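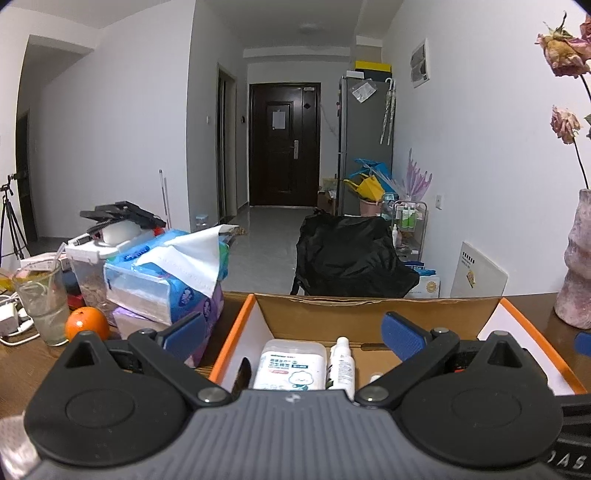 ## 4. Setting up the allocation round

This section covers how to open an allocation round in Domano for official residences and members' flats. It assumes the building register (section 3) has already been loaded and that you hold the Estate Officer role. If you only have the Clerk role, you can enter applications but you cannot open or close a round.

The screens shown to applicants are covered in section 6.

### 4.1 Before you start

Have the following to hand:

- the signed list of flats released for this round
- the current list of sitting members, with the date each one took the oath
- the seniority rules in force for the house
- the name of the officer who will countersign

Flats under repair must be marked **Held** in the register. A flat left as **Vacant** will be offered to applicants, even if the kitchen is out.

### 4.2 Opening the round

1. Sign in and go to **Estates > Rounds > New round**.
2. Type a name for the round. Use the block name and the month, for example "Trolness February". The name is printed on every letter and can't be changed once the round is open.
3. Under **Blocks**, tick each block that has flats in the round. At Citdale, the north and south wings are listed as separate blocks.
4. Under **House**, choose which members may apply. You can choose more than one.
5. Set the closing time. The default is 5 p.m. on the last day. Domano will not accept a closing time on a public holiday, but it will accept a Saturday, so check the day yourself.
6. Select **Save as draft**.
7. Ask the countersigning officer to sign in on their own account and select **Approve**.
8. Select **Open**. Members receive a notice within the hour.

**Note:** A draft can be edited by either officer. If it is changed after approval, the approval is cleared and step 7 must be repeated.

**Caution:** Do not open two rounds that share a block. The system lets you do it, and the same flat can then be promised twice. Undoing this means withdrawing both letters by hand.

### 4.3 Setting the points

Each applicant is ranked by points, up to a ceiling of 1000. The standard table gives 100 points for each completed term. Points for office held, household size and medical need are added on top.

1. Open the round and go to the **Points** tab.
2. Select **Load standard table**.
3. Change any line that differs from your own rules. Changed lines turn yellow.
4. Enter the rule number beside each changed line. The tab will not save without it.
5. Select **Test** and pick a member you know well. Compare the result with your own working.

Ties are settled by date of oath, then by the time the application was received. Drawing lots is also supported, but it has to be switched on by the system office before the round opens.

### 4.4 Entering a paper application

Some members still apply on paper. The form is Form 529, and older versions are not accepted.

1. Stamp the form with the time of receipt.
2. Go to **Applications > Add from paper**.
3. Enter the member's number. The name and house fill in by themselves – check them against the form.
4. Enter the choices in the order given. Leave unused choices blank.
5. Scan both sides and attach the file.
6. Select **Submit**, then write the reference number on the form.

The time on the stamp counts for ranking. If you leave the **Received** field empty, Domano uses the time of entry, and the member may lose a tie.

### 4.5 Closing and publishing

The round closes by itself at the set time. The ranked list then appears under **Results** as a draft, visible only to the two officers. Read it through before selecting **Publish**. Withdrawn applications stay on the draft in gray and are removed from the published copy.

Offers must be accepted through the portal or in writing. Keys are handed over by the Sani desk on the ground floor, which needs the offer letter and an identity card.

Questions about points should go to Hadiza Igwe at the estates office. For locked accounts or a round that will not open, contact Ifeoma Onyeka in the system office and give the full name of the round.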